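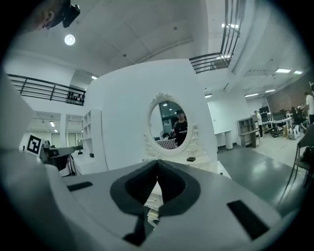
29/11/2020

Diary of the Office of Program Visits, Okumcombe Technical Institute

The delegation arrived at the Prustetska building at the appointed hour and was received at the side entrance, the main doors being closed to visitors under the present health rules. Temperatures were taken, the register was signed, and coats were left in the outer corridor. The Office was represented by three members of staff. Two further places had been offered to the Department of Mechanical Trades and were not taken up.

The purpose of the visit was to see the work done at Prustetska on teaching household tasks to machines, and to decide whether the Institute should send students there in May. The Office had received the written outline of the program in advance. It was well prepared but gave little idea of how an ordinary working day is spent, and the greater part of the morning was given over to that subject at our request.

Proceedings opened with a short address in the upstairs meeting room. The host explained that the program is paid for in part by the Fundance grant and in part by contract work, and that the two are kept in separate accounts. The grant covers the recording of everyday tasks performed by people with a hand-held gripper. The contract work, carried out with the Aksoy firm, concerns the arms themselves and was shown to us only in outline. The Office asked whether students would be placed on one side or the other. The reply was that they would begin with the hand-held tool and would not be assigned to the arms during the first placement.

The delegation then went down to the main floor. The space is larger than the outline had suggested and is open on two levels, with a railed upper walkway. Desks with computer monitors stand at one side, where staff were seated at their work, and the remainder is divided into small furnished areas. We were shown a bedroom corner with a white dressing table and an oval mirror in a carved surround. The delegation had expected benches and test rigs, and the domestic furniture was the subject of some discussion among us afterward. The host stated that each area is changed on a regular plan, so that no one arrangement of furniture is recorded too often.

A demonstration followed. An operator took up the gripper, approached the dressing table, closed the tool on a hairbrush, laid it down on the far side of the tabletop, and withdrew. The same task was then repeated from a different starting position, and again from a third. The movements were slower than those of an untrained person, and this was deliberate. Operators are asked to avoid sudden turns of the wrist, to keep the object in view as they approach it, and to begin and end each attempt with the tool held clear of the furniture. An attempt in which the object is dropped is kept, but it is labeled as such.

The Office asked how much of this is needed before it is of any use. The host answered that a single task is given 300 attempts before it is reviewed, and that a task which passes review may later be extended to 1000. The list of tasks now in hand stands at 361. It includes drawers, lids, folded cloths, cups, switches, and shoes. A number of entries had been crossed out on the copy we were given, and it was confirmed that these are held over until suitable objects can be bought.

Members of the delegation were invited to try the tool. It is heavier at the front than one would suppose, and the hand tires quickly. The first attempt by our own party ended with the brush on the floor. The second was judged acceptable by the operator. The third was not completed, the member concerned having asked to stop and rest the wrist. The operator remarked that new staff work in short turns during their first two weeks for the same reason. The Office considers this a matter of importance for any student placement and has asked to see the rest schedule in writing.

The review desk was visited next. A reviewer plays each recording back at increased speed, marks the points at which the tool opens and closes, and writes one plain sentence saying what was done. Considerable care is taken over these sentences. "Put the brush by the mirror" is accepted. "Moved item" is returned to the operator. It was the opinion of the delegation that students with good written English would be as useful at this desk as those with mechanical training, and the notice for May should be worded accordingly.

A light lunch was provided in the meeting room, with seats set well apart. Discussion turned to terms. Prustetska is prepared to receive 14 students, in two groups, for a period of four weeks each. Travel would be at the expense of the Institute. Midday meals would be provided. The question of insurance was not settled. The host's draft covers injury on the main floor but is silent as to the upper walkway and the stairs, and the Office has undertaken to send its own wording.

The delegation left in the early afternoon. The return to Okumcombe was delayed by road work at the river bridge.

Matters outstanding: rest schedule, to be supplied by Prustetska. Insurance wording, to be sent by this Office. Notice to students, to be drafted and passed to the Registrar. One umbrella, black, left in the outer corridor, to be collected or forwarded.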